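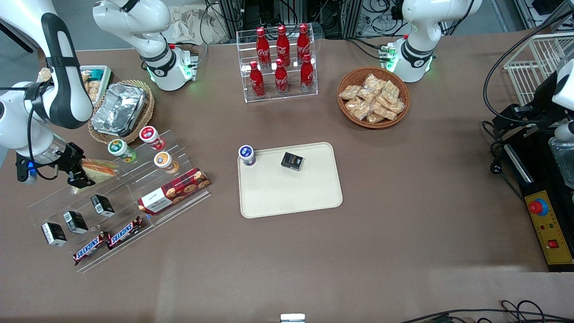
Every January somebody I know announces that they have stopped buying lunch, and every January they send me the same sum. This year it was Ferhat Karaca, who claims he saved $2000 last year by making his own sandwiches. I like Ferhat. I don't believe the $2000.

My problem with these sums is that they always compare the most expensive lunch you could buy with the cheapest one you could make. The bought lunch comes with a drink, chips and a cookie. The homemade one is two slices of bread and something that was apparently already in the fridge, at no cost to anyone. Who are these people with free ham?

So I kept my receipts for 28 working days. I brought lunch from home every day except the ones when I didn't, and I wrote those down too, which I suspect is where most people's accounting goes soft. If you pack a lunch and then go out with Delia Sandu because it's her last week, you have paid for lunch twice. You also have a warm sandwich in your bag at five in the afternoon, and you are not going to eat it.

I did save money. I'm not going to pretend otherwise. But it was a good deal less than Ferhat's rate, and a chunk of it went on things I never used to buy: decent mustard, a second lunch box after I left the first one on the bus to Boltholm, a bag of salad that turned to soup by Sunday, twice. The salad really bothers me. Every article on this subject has you buying greens for the week, as if greens last a week.

Then there's the time. Angus Urquhart at work says making a sandwich takes two minutes, and I'm sure it does if the bread is sliced, the counter is clear and you don't have to wash the knife. Mine took closer to ten. The people who write these columns never charge for their evenings. They'd laugh if you asked them to do anything else for nothing.

I will say the food was better. The place on the corner in Stistwood puts so much mayonnaise on everything that I'd stopped noticing what was under it. My own cheese and pickle is a fine sandwich and I've kept making it, three days a week, sometimes four. The other days I buy lunch and don't feel bad.

What I'd like to see is one of these savings stories with the receipts attached, including the emergency burrito. Ferhat says he has his somewhere in a spreadsheet. I asked for it two weeks ago. He sent me a recipe for lentils.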